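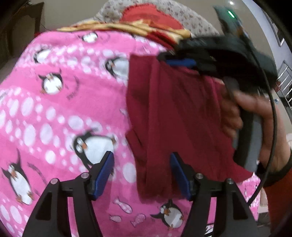

Penguin Print Blanket, Pink

Item 3414, from the Zolovard bedding range by Desard

A pink blanket for a child's bed, a sofa or the back seat on a long drive. Bands of plain bright pink run between bands of pale spots, and penguins are printed across both. They point in different directions, so there is no right way up when you make the bed. Some stand with their flippers in the air and at least one is lying on its side.

The colors go well with dark reds. We like it with a plain maroon cloth laid over it, and the two fold away together on one shelf.

Care
Machine wash cold with similar colors. Wash separately the first time. Tumble dry low. Do not bleach, and do not iron over the print. Dark red fabrics can give up color in the wash, so keep them out of the same load.

Folding
Fold the blanket in half lengthwise, then in half again, and roll from the short end. Thicker cloths are easier to gather than to fold flat. Set them on top of the blanket in a loose mound and smooth out the deep creases when you need them next.

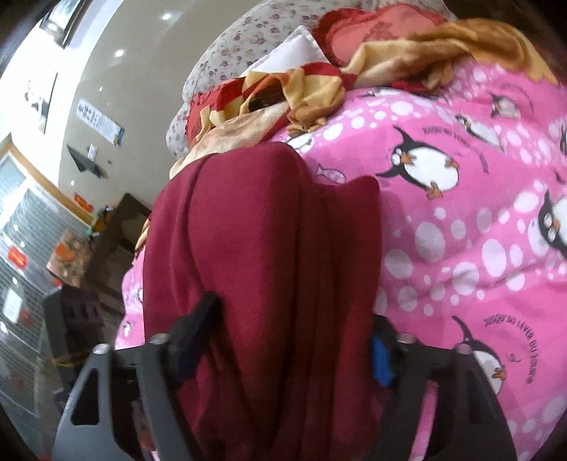
Will the print fade in the wash?
It softens a little over the first few washes and then holds. Cold water and a low dryer setting help it last.

Ordering
Orders are packed at our Floltville store, 13 Maksymiv Street, and leave within two working days. Shipping is free on orders over $80. Unused blankets can be returned in their original bag. The next delivery of this print is due in March.

We use cookies to remember your basket and to see which pages are visited. Accept all | Manage settings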